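Thu 1 April

Cable day again on Skilach. Started late, the coffee maker needed descaling and I got sucked into that first. Shop was quiet apart from the compressor doing its thing next door every few minutes.

Goal for the evening: stop fussing with the booth and get the jeans routine into some kind of order, both arms, green basket, same pants every time. Notes are for me and for whoever has the bench after me, so bear with the rambling.

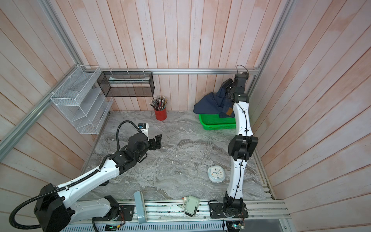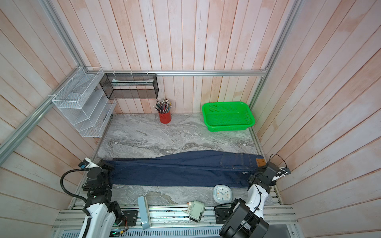

So, the left arm. I've been blaming the gripper for everything and I think I owe it an apology. The trouble is the hose. When the wrist rolls past a certain point the corrugated stuff wants to straighten out, and it pushes back on the joint like a spring. You can feel it with the power off if you turn the wrist by hand. I took out one tie near the elbow, slid the slack up toward the wrist and put the tie back looser, and the roll is noticeably easier now. Still not great! I want to try a softer hose, but the only one in the drawer is too short and I'm not ordering a whole roll for one piece.

Right arm is the good child. Thin cable, clips all the way along, no complaints. If I ever redo the left one I'm copying that layout and giving up on the hose idea completely (I know, I know, I was the one who wanted the hose).

Settings, so I don't lose them like last time. The Tonida controller is back on profile 21, with the speed cap at 40 percent for both arms. I tried it with the cap off for a little while and the elbow on the right gets a wobble when it stops, and denim is heavy enough that the wobble travels right down into the grip. Back to 40 it went. Grip force I left alone. The Malley firmware has a soft-close option I'd love to use on waistbands, but it resets every time the power cycles and I keep forgetting to set it again, so for now assume it's off.

Denim is a pain, by the way. T-shirts back in August felt hard and I'd like to go back and laugh at myself. A waistband is so much thicker than a hem that one closing distance can't suit both ends, so I split it into two values, one per arm. It took ten minutes and I should've done it weeks ago. The hem side wants to close nearly all the way. The waistband side wants to stop early or the motor sits there humming and getting warm.

Log folder is Mao, same as before. The last run I saved tonight is 2149. The ones right before it have the old wrist offset in them, so don't mix them in with anything new. I'll move them into their own folder when I'm less tired. Somebody please remind me. The disk is also filling up faster than I'd figured, and I'd like to get to 200 clean runs on the jeans before I clear anything off it.

Bench stuff:
Front rail has a bit of play on the left when I lean on it. Tightened the two screws I could reach, the third one needs the long hex key and the long hex key has walked off again.
Desk things stay in the booth for now. I want the arms working with some clutter near them, so please don't tidy them out, and please don't borrow the pencils.
Wall planks: I still like them. I get that paint would've been quicker.
The power strip under the bench is full. If you need an outlet, unplug the fan, not the controller.

Spent the tail end of the evening on the basket move. Picking the jeans up from one end and getting them over the rim sounds easy, but the free end swings, and the rim is just tall enough to catch it. My best guess is a higher lift and a pause before coming down, so the swing can die out a bit. I wrote that into the script with the pause as its own number at the top, easy to change. Haven't settled on a value yet.

Next time:
softer hose, or rip it out and use clips
find the long hex key
make soft-close stick after a power cycle
pause value for the basket
sort out the Mao folder

Shut down at the wall switch, both arms parked, controller fan left running on its timer. The good side cutters are in the top drawer, left side.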